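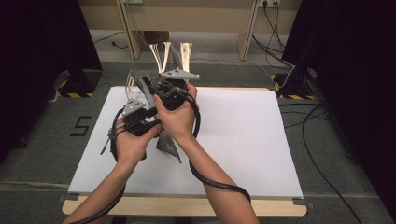 My grandmother kept a recipe notebook for most of her married life, and when it came to me last December I promised the whole family I would type it up by spring. Well – it is 1st August and I am on page 38, so you can all stop asking at dinner!

Part of the trouble is her handwriting, which leans so far over that her a's and o's are the same letter. Part of it is that she never wrote down an oven temperature in her life until she moved to Merville and got the electric stove, and then everything is 400, even the custard. I made the custard at 400. Please don't make the custard at 400.

12 shares 2 comments

And then there are the notes in the margins, which I love more than the recipes. Next to the plum cake she wrote "too wet, Frida Lykkegaard was polite," and I have spent whole evenings wondering about that visit (my mother thinks Frida was the neighbor with the geese, my aunt says no, that was somebody else entirely).

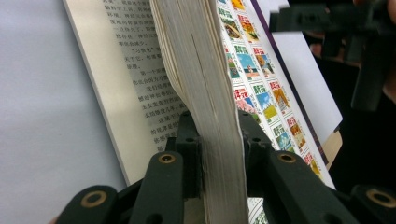 Grandma's notebook has swelled up over the years with clippings and butter and goodness knows what, and it won't close flat anymore. I've grown fond of that. Old or new, I like looking at a book from the page side, when it's standing up and fanned open and the cream-colored edges run in all those fine lines, with a thin dark gap where one bunch of pages has pulled away from the next. In hers, the gap falls right at the Christmas cookies, so I guess we know what she made most.

I'm starting the pickles next, 16 recipes and every one of them called "good pickles." If any cousins remember which ones were the good ones, write to me

2 comments Share this post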